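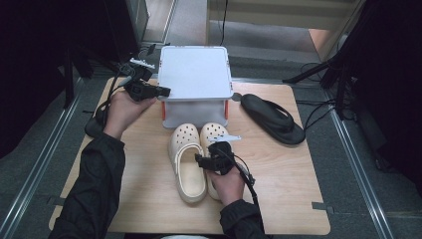
Accueil Musique Portraits Concerts Chroniques Contact

Magazine > Musique > Portraits

Shigeru Katayama, la basse qui chante

Quand Shigeru Katayama monte sur scène, il commence par se taire. Une longue minute, les yeux baissés sur sa basse, le temps que la salle finisse ses conversations. Puis il joue une note, une seule, très grave, et on est déjà parti avec lui !

Je l'ai découvert en novembre à Raten, dans une salle de 763 places pleine à craquer. Il y présentait Bunano, son troisième album, onze chansons en japonais et en français écrites la nuit, entre deux tournées comme musicien d'accompagnement (il en a fait pendant des années, et ça s'entend : quelle souplesse, quelle écoute des autres).

À 49 ans, il chante enfin sous son nom. « Avant, je cachais mes textes dans l'étui de la basse », raconte-t-il en riant. C'est la pianiste du groupe Kuroda qui en a lu un par-dessus son épaule et l'a poussé à l'enregistrer. Le premier disque, tiré à 1 000 exemplaires par le petit label Plikon, est parti en un été.

Bunano est plus ample, plus joyeux aussi. Il faut entendre « Le Quai », avec ses chœurs qui arrivent très tard, ou la berceuse qui ferme la face B, enregistrée en une prise dans la cuisine de sa sœur, avec la pluie derrière. Un régal.

La suite ? 30 dates jusqu'à l'été, en trio, et un duo avec une joueuse de koto dont il refuse encore de donner le nom. J'ai déjà pris ma place pour le retour à Raten, au deuxième rang, côté basse.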